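Speaker notes: House rules for a robot that handles stock
Ea Thygesen, Nenard Robotics, September meet-up at Sorunden

Opening (keep it slow, people are still finding chairs)

Good morning. I work with Minttu Heinonen on the site rules at Nenard. English is my third language, so please stop me if a word is wrong. Today I will speak about the rules we wrote ourselves, after we had read the big standards and still did not know who may stand where.

Rule one is the reach line. Before a shift, the operator writes down every surface the arm is allowed to reach: the shelf, the counter, the table. If a surface is not on the sheet, the hand does not go there.

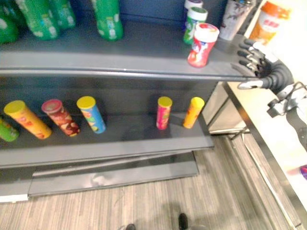 Rule two: check the hand before you check the software

We had it in the opposite order until the audit at Nygård. Of the 261 stops in our log, 23 came from the hand or its cover. So now the operator looks at each fingertip and each joint, and then at the fabric, with the motors off. Any tear is written in the log, also a small one. Do not repair it with tape.

(Pause. Ask who has used tape. Most hands will go up.)

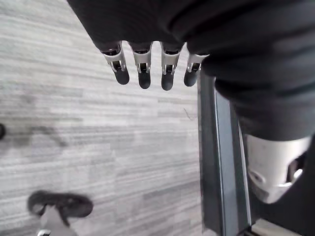 Hand with fingers pointing to the floor. Check all four pads and the fabric behind them.

Rule three is grip and release. The grip limit belongs to the product, so a snack canister has its own limit and a glass jar has another one. The operator may lower the limit alone. To raise it, two names are needed on the sheet. Merkonell asked us to drop the second name to save time, and we said no.
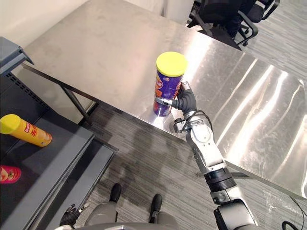
The release is harder to write a rule for. Our text says that the hand opens only when the item stands on a surface, and that the arm waits one second before it moves away. Minttu wanted two seconds. We still discuss it, and I would like to hear what you use at your own sites.

Rule four is the floor.

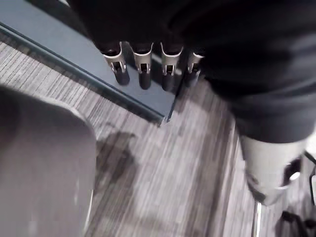

Most of our near misses began at floor level. People look at the arm and they forget their feet, and the robot's path as well. We ask for a walk around the area before each start, with the eyes down. On a streaked grey carpet, a dark patch can be a shadow or a stain, and you should go close enough to know which one. Loose cables are moved outside the path. If a cable cannot be moved, the start is delayed and the reason is logged.

Last part (skip if less than five minutes left)

The full sheet has 220 lines, down from 569 in the first version. New operators read it aloud with a colleague. Copies are by the door, and please take the one-page version too.

Questions until 10:40.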